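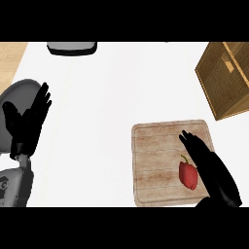 机器人的手指停在红甜椒上方。(电脑模拟画面)

给学校买一个厨房机器人,要先想哪些事?

假如有一天,老师走进教室说:“我们学校想买一个会帮厨的机器人,请大家一起出主意!”你会先喊什么?要红色的?要会唱歌的?要能做披萨的?

先别急!买机器人可比买铅笔盒复杂多了,也好玩多了。普鲁顿(Prutton)小学的烹饪小组就认真做过一次计划,带队的是巴蒂斯特·吉尔贝老师。我们跟着他们走一遍吧。

第一步:它要干什么活?

吉尔贝老师在黑板上写了一个大大的问题:“我们到底想让它做什么?”

同学们喊出了一长串:洗菜、递盘子、搅面糊、擦桌子、把甜椒放进篮子里……老师请大家投票,最后选出2件事:拿蔬菜,还有挪锅子。

为什么要选得这么少呢?你想想,买书包的时候,如果你又要它能装书,又要它能当帐篷,还要它能在水上漂,那这个书包一定又贵又重。机器人也一样,活儿说得越清楚,越容易挑到合适的。

第二步:挑一双手

机器人的“手”有很多种。有的像夹子,只有两片,一开一合,结实又便宜。有的像吸盘,“噗”的一下就能吸住平平的盒子。还有的像我们的手,有好多根能弯的手指。

拿甜椒该用哪一种?甜椒圆鼓鼓、滑溜溜,捏得太轻会掉,捏得太重会破。像人手一样的机器手可以从好几个方向围住它,可是里面的小零件多,价钱往往也高。用夹子行不行?也许行,要试过才知道!

试一试:戴上一副厚手套,只用拇指和食指去拿一个甜椒,再用五根手指去拿一次。哪一次更稳?把你的感觉记下来。

第三步:先在电脑里试

哎呀,还没买,怎么试呢?可以用电脑模拟!工程师在电脑里搭出桌子、菜板和机器人,让它在里面练习。电脑里的锅掉在地上,也不会砸到脚。

小组找来了恩德波特(Endport)工作室的工程师达米安·努涅斯。他告诉大家:“在电脑里换一张桌子,我点几下鼠标就好了。真的桌子买错了,可得请人搬回去!”

模拟也有不够的地方。真甜椒有大有小,有的软有的硬,电脑里不一定都做得出来。所以模拟以后,还要留出时间和钱,做真正的测试。

第四步:量一量地方

机器人的手臂又粗又长,伸开来很占地方。桌上还要放菜板,要放平底锅,中间还得空出一大块,好让手臂来回活动。下面的模拟画面里,锅在左边,菜板靠右,白色台面上留出了宽宽的空地。

同学们拿着卷尺去量学校的厨房,有一面墙边的台子长221厘米。他们用粉笔在地上画出同样长的线,两个人站在一起伸开胳膊,假装自己是机器人。大家笑成一团,不过也真的发现了问题:柜门打开的时候,会碰到“机器人”的手肘!
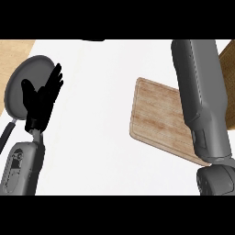
第五步:算一算钱

“预算”就是提前想好钱要花在哪里。很多人只记得机器人本身的价钱,可是后面还跟着一队小尾巴呢:安装、备用零件、每年的检查、电费,还有教老师怎么用的课程。

小组先练习算小尾巴。他们给安装和培训写了1039元,给备用手指写了600元。加起来是多少?

1039 + 600 = 1639(元)

这些是练习用的数字,真正的价钱要请商家写在报价单上。小组给练习里的机器人起了名字,一个叫“埃利克斯”(Elix),一个叫“德阿克”(Deák)。埃利克斯便宜一些,可是备用零件要等很久;德阿克贵一些,零件很快就能送到。你会选哪一个?为什么?大家为这个问题吵了整整一节课,连下课铃都没听见!

第六步:问清楚再买

同学们还列了一张提问单,准备交给商家:

它最重能拿多重的东西?
紧急停止按钮在哪里?
手指弄脏了,可以怎么清洁?
坏了找谁修,要等多久?
能不能先借来试用?

小词典

预算:花钱以前做的计划。
模拟:用电脑假装做一件事,看看会怎么样。
报价单:商家写明每样东西卖多少钱的单子。

轮到你啦

选一件你家厨房里的小活儿,给它设计一个机器人。画出它的手,写下它要占多大的地方,再列出三样除了机器人以外还要花钱的东西。画好以后,拿给家里人看看,请他们再帮你添上一个要问商家的问题。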